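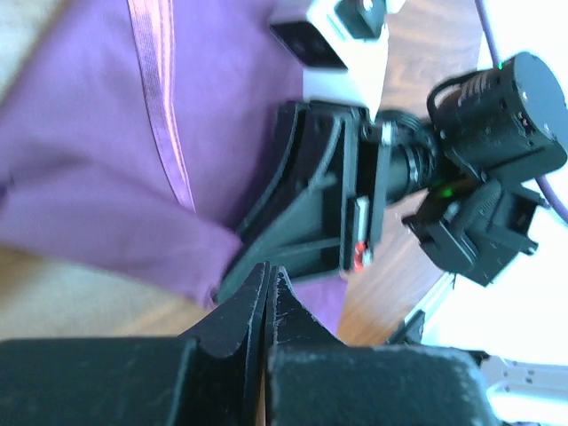
*Purple fabric on a brown wooden surface.*

12/10/25

So the rumor going through our little corner of the baseball internet this week is that the Isturville Clultero are going to let Kanako Sakai walk and hand the shortstop job to a kid, and I have been arguing with people in the comments of three different sites about it when I should have been answering email.

Let me back up, for those of you who only come here for the ballpark food reviews (hi, I see you, the garlic fries post is coming). Sakai has played short for us for five seasons. She isn't a power hitter and never was. She'll give you a single the other way, steal second when the pitcher gets lazy, and get to balls in the hole that make the left fielder stop running. The semi-pro league doesn't pay anybody much, and the club has a hard cap on roster spots, so when a contract runs out there's always a conversation. Fine. I get it!

What I don't get is the idea that she's "blocking" somebody. Who? The two infielders they brought up last April are both second basemen. One of them played nine innings at short all year, and I was there for most of those, and I had my hands over my face for a good part of it. Great bat. Really fun to watch at second. Please leave him at second.

The other argument I keep seeing is that Pundari wants her, so we should let Pundari have her and put the money into pitching. Okay, but what pitching? Go look at the list of arms who are free right now. There's a lefty who missed the whole second half with his elbow, and there's Masanobu Okabe, and if you've been reading me for a while you know how I feel about Okabe. I love the guy. I own the shirt. He threw the best game I've ever seen in person, in the rain, with 700 people in the stands and most of them hiding under the concession roof. He's also walked somebody in the first inning of every start I've been to since, and you can't do that with a bad shortstop behind you — you need the double play, which brings us right back to Sakai.

My brother-in-law says I'm being sentimental. Maybe a little. But he also wanted to trade for that catcher from Sugawara who couldn't throw to second without a bounce, so I'm taking his opinion with some salt.

Here's what I'd do if they gave me the keys. Bring Sakai back on a two-year deal. Let her bat ninth if her legs are slowing down, I don't care, the bottom of our order was a mess anyway. Sign Okabe cheap and use him out of the bullpen, where a walk in the first inning can't happen. Then spend whatever's left on an outfielder who can hit the cutoff man. I would cry real tears for an outfielder who can hit the cutoff man.

And if she does go to Pundari, I'm going to clap for her the first time she comes back here, and I'd better not hear any booing from section 5. You know who you are. Half of you had her bobblehead on your dashboard in April.

Couple of other things while I'm here. The schedule is supposed to be out soon and I've heard we open on the road again, which stinks, but at least Sugawara's park has decent parking. Also, somebody asked whether I'm doing the prediction contest again. Yes! Same rules as last year, except you can't change your picks after the first week anymore (Dale). Leave a comment if you want in and I'll add you to the sheet tonight.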